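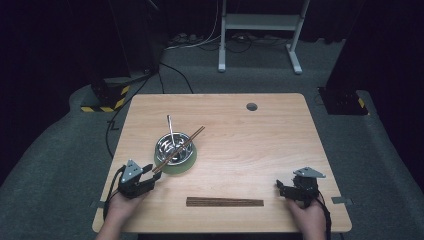 Nerlow Salary Check for hospital staff, review after 3 months

Signed up in the spring when I was deciding whether to go for a specialty post in respiratory or stay put on the general ward rota. Paid for the full version. Reviewing it now before the subscription runs out and I forget the lot.

What it is: website plus phone app. You put in your grade, specialty, years since qualifying, region, on-call pattern. It gives you a pay range and where you sit in it. Also has a bit that works out take-home after pension and tax. 58 specialties on the list when I joined, a few more now I think.

Setup. Quick. Ten minutes on the bus. Asks for a payslip upload but you can skip that. I skipped it at first, then went back and did it, and the numbers got a lot closer. So do that. It read my night enhancement as a one-off bonus though, had to fix by hand.

The good. Ranges are split properly, basic pay in one column and extras in another. Most sites lump it together and you end up thinking everyone is on a fortune. Being able to flip between full time and 70 percent was the bit I used most, I've got two small kids and wanted to see what dropping hours would really do. Less painful than I feared after tax. Pension line was the shock.

Wenjie Lü on my ward used it for her job plan meeting, printed the comparison page and took it in. Got her extra session recognised. She says she would've got it anyway. Maybe.

The not so good. Small specialties are thin. Respiratory was fine, sleep medicine had hardly any entries and still gave me a confident looking range, no warning. You have to tap a tiny grey i to see how many payslips are behind it. Should be on the front. Regions are too big as well, my whole side of the country is one lump and pay for locum shifts is nothing like the same across it.

App logs you out constantly. Drove me mad. Website is better, use that.

Private work section is useless, dont bother. Guesswork.

Tried Trulaten as well, on the free trial. Prettier, nicer charts, but it kept pushing agency jobs at me and I had emails for weeks. Gervásio Lacerda in theatres swears by it for locum rates and to be fair it was closer on those. For a salaried post Nerlow wins.

Support: wrote to them once about the night enhancement thing. Reply next morning, from a person, fixed in a fortnight. Fair enough.

Price is 50 pounds for the year. Bit steep for something you look at properly twice. There's a monthly option hidden at the bottom of the pricing page, I'd go for that, do your sums, and cancel. Cancelling is easy, I checked.

Would I renew? No, but only becuase I've made my mind up now and taken the post. Would buy again next time I move.

Four out of five. Three if you're in a tiny specialty.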